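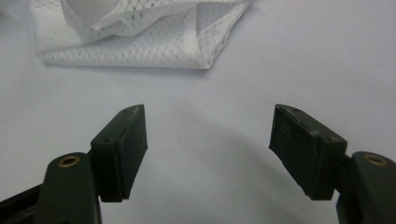 White cloth with a grey diamond pattern, loosely bunched.

Mesh and Net Fabrics: Washing, Drying and Zip Care

Net and mesh fabrics fail at the seams and the zip long before the weave gives way. Most of the damage is done in the drum, where hooks, buttons and rough zip ends catch on the threads. The notes below cover laundry bags, net curtains, light covers and similar items.

Sorting

Wash mesh with mesh. Towels shed lint, and lint lodges in an open weave and is slow to remove. Close all zips and fasten all hooks before loading. Fill a laundry bag to half its volume at most. A full bag does not let water through the middle of the load, and the strain falls on the seam next to the zip.

Temperature and spin

Check the care label first. Where it is missing, use 30 degrees and a short spin. Polyester net keeps creases that are set by a hot wash followed by a fast spin, and ironing seldom removes them fully. Nylon yellows with heat and with chlorine bleach. Use an oxygen-based whitener, fully dissolved before the fabric goes in.

Measure the powder. Excess detergent stays in the weave and dries stiff — a second rinse clears most of it.
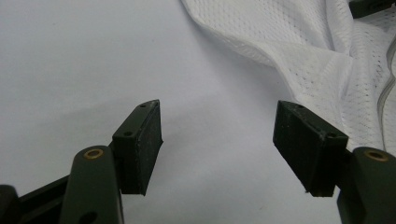 Dry flat or over a wide rail. A thin line leaves a ridge across the fabric. Wipe the drying surface beforehand, as damp net picks up dust readily. Keep it off radiators. Fold only when the seams are dry to the touch, as these hold water longer than the panels.

Snags

Do not cut a pulled loop. Work it back through the weave with a blunt needle, easing the fabric on either side in turn. A hole smaller than a fingertip can be closed with matching thread and a loose darning stitch. Larger holes need a patch sewn well outside the damaged area.

Zips
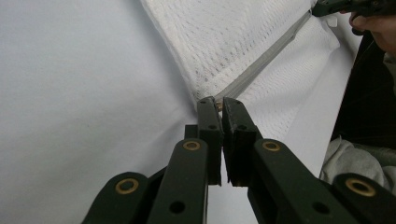 A coil zip needs very little attention, provided that grit is kept out of it. Brush the teeth with a dry toothbrush before each wash, working along the length. Pale and grey zips, such as the one shown, hide limescale well, so check by touch. If the slider drags, rub a plain candle along both sides and run it up and down six times. Avoid cooking oil, as it marks the fabric and collects lint. A slider that leaves the teeth open behind it is worn and should be replaced.

Store mesh items dry, with zips closed, away from direct sun.

Fadwa Erraji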